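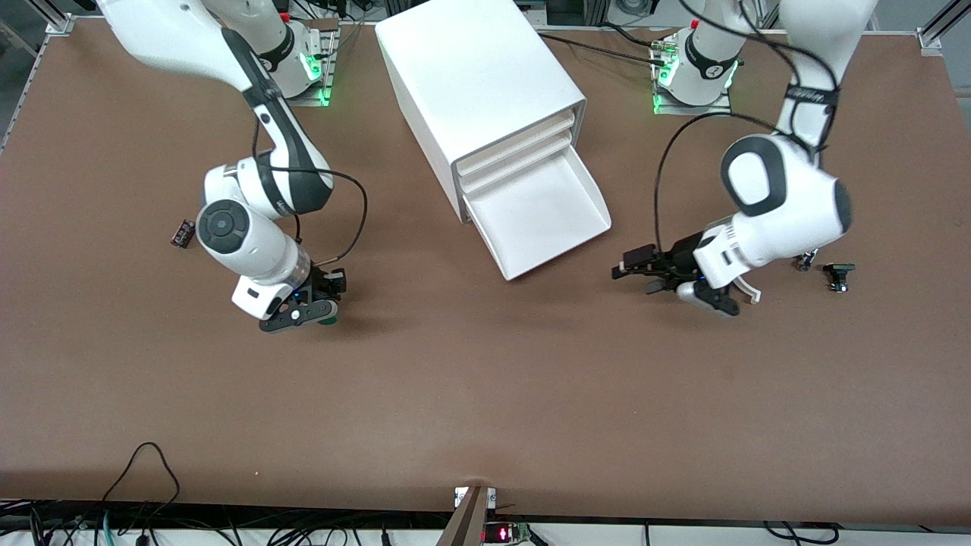
Week 8: Who Gets In? Access and Use at Working Heritage Sites

Hi all. These are my notes from the lecture, tidied up a little, with the bits I skipped because we ran out of time. Read them before the seminar and please bring the site plan of Skestamgate I handed out at the start of term (I have spare copies if yours has vanished).

Where we left off

Last time we looked at how a fort stops being a fort on paper. This week is messier, because lots of old buildings never fully stop doing their job. People live in them, pray in them, store things in them. So who decides which doors are open to visitors? I find this the most fun part of the whole course, and I'll try not to go on too long!

Skestamgate

Quick recap of the basics. The gatehouse was finished in 1522 and built to control the river road. It has 22 rooms over four floors, and visitors get to see eight of them. The rest belong to the town archive, apart from two damp rooms on the ground floor that everyone argues over and no one wants to pay to fix.

The archive moved in long before the tourists came, and I think you have to keep that in mind when you read the complaints in the visitor book. Folks show up expecting the whole building, find a locked door at the top of the stairs and feel cheated. From the archive's side, the visitors are the new arrivals.

Gyula Dobos wrote the article in your reader on this. His argument is that a locked door is part of the history of a place and ought to be explained on the tour instead of hidden behind a curtain. I like that a lot. I'm less sure about his second point, that full access always leads to a poorer visit. He bases it on one summer at Bedine, where the owners opened the private wing and then closed it again in September. One summer is pretty thin! 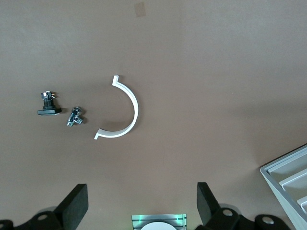
Bedine is also a very different kind of place, a country house with one family still living in it, and the family could change its mind over breakfast. At Skestamgate any change has to go through the town, the archive and the heritage office, and the last request took nearly 25 months to get an answer – which was no, by the way.

Compare that with what Uzma Warraich says about shared keys. She looks at who physically holds the keys to a building, who has to ask for them and at what hour. It sounds like a small thing. Try it on any church or town hall you know and you'll see how quickly it gets you to the real power in the place.

Terms to know

Restricted zone: closed to the public at all times.
Timed access: open at set hours or on set tours only.
Shared use: two or more bodies use the same room under a written agreement.
Dormant space: no current use, but still somebody's legal duty to keep up.

For the seminar

Mark your plan of Skestamgate with the four terms above. Use pencil, you'll change your mind.

Read Dobos in full and the first half of Warraich. Her footnotes are long but the one on chapel keys is worth your time.

Pick one closed room and write a short paragraph arguing for opening it, then swap with a neighbor, who argues against.

Essay plans go in the box outside my office by 4 p.m. on the day of the seminar.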